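How Do Ships Fill Up? (And What's In The Tank?)

Explainers for kids, from the Trindlow Harbor learning pages

Your family car gets gas at a gas station. Easy. But what about a ship as long as three football fields? No pulling up to a pump for that one!

Filling up a ship has its own name. It's called BUNKERING. The fuel is called bunker fuel, or just bunkers. Funny word. It goes back to the days of coal. Ships used to burn coal, and the coal was kept in big bins called bunkers. The coal is mostly gone. The word stuck around.

How much does a ship need?

A lot. Our pretend ship for this page is the Memlow, and she's taking on 1,000 tons today. A big car weighs maybe two tons. So think of a parking lot with hundreds of cars in it, all melted down into goo. That's one fill-up.

Thick or thin?

Not all fuel is the same. Some is runny, like water. Some is so thick it barely moves when it's cold. Think ketchup stuck in the bottle. You tip it, you wait, you tip it again. Heavy ship fuel is like that, only worse, so the ship has to warm it up before it will flow thru the pipes.
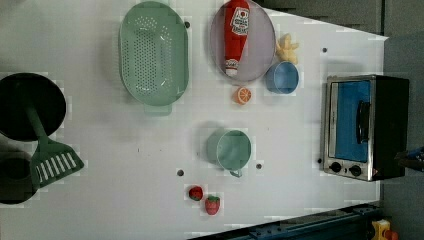
Ketchup bottle on a plate, with a banana bunch and a colander close by. All toys!

Grown-ups have a word for how thick a liquid is. Viscosity. Say it: viss-KOSS-it-ee. Honey, high viscosity. Milk, low.

You can test this at home. Ask first. Put a spoon of syrup on one end of a tray and a spoon of water next to it. Tilt. Who wins the race? Now do it again with syrup from the fridge. Way slower.

So where's the gas station?

Mostly it floats. A small tanker called a bunker barge comes right up next to the big ship. Ropes go across. Then a fat hose. At Trindlow the barge is the Trernier and she's only 273 feet long, which looks tiny next to the ships she feeds.
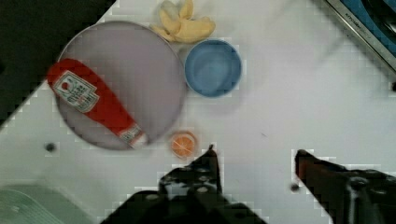 Before any fuel moves, people check things. Is the hose on tight? Are the right valves open? Can both crews talk on the radio? There's a paper list and every box gets a check mark. Then they start slow. If nothing leaks, they speed up.

Someone watches the hose the whole time. Even at 3 in the morning. Even in the rain.

How long does it take?

Depends on the pump. Say the pump moves 400 tons in an hour. How long for the Memlow's 1,000 tons? Two and a half hours, if it ran full speed from start to finish. It doesn't, remember the slow start. Plus tying up, plus checking, plus paperwork. Could be most of a day.

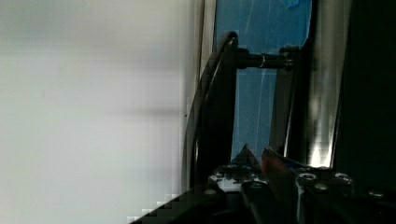
They also keep a little bit of the fuel in sealed bottles. Those are samples. If the engine gets sick later, a lab can open a bottle and find out what was in the fuel. Each one gets a label and a number so they dont get mixed up.

What about the air?

Burning fuel makes smoke, and some ship fuel has sulfur in it. Sulfur is a yellow stuff found in the ground. When it burns it makes a gas that hurts your lungs and helps make acid rain. So there are rules now. Ships can buy fuel with very little sulfur. Or they can put in a kind of washing machine for smoke, called a scrubber. It sprays water at the smoke and a lot of the sulfur gets caught.

Some newer ships run on other stuff. Natural gas kept super cold. Methanol. Even batteries, for short trips like ferries.

Why do you care?

Because of your breakfast, for one. Bananas often come by ship. Oranges too, sometimes. The cups and plates in your kitchen might have crossed a whole ocean. Go look at what's on your table tonight and see how many things say where they were made.

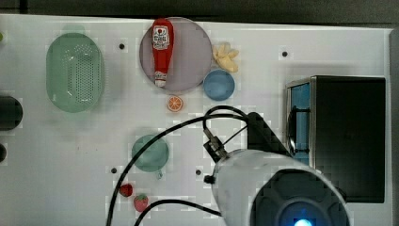 Plate and colander on a white table, with pretend food.

Words to know

Bunkering: giving a ship its fuel
Barge: a flat boat that carries stuff, here it's fuel
Viscosity: how thick a liquid is
Sulfur: yellow stuff in some fuels
Scrubber: cleans the smoke before it goes up the stack

Try this: Your boat needs 10 buckets of water to fill its tank. You have a big bucket and a cup. Time yourself with each one in the yard. Old clothes please!

Next up on Trindlow Kids: Why are anchors so heavy?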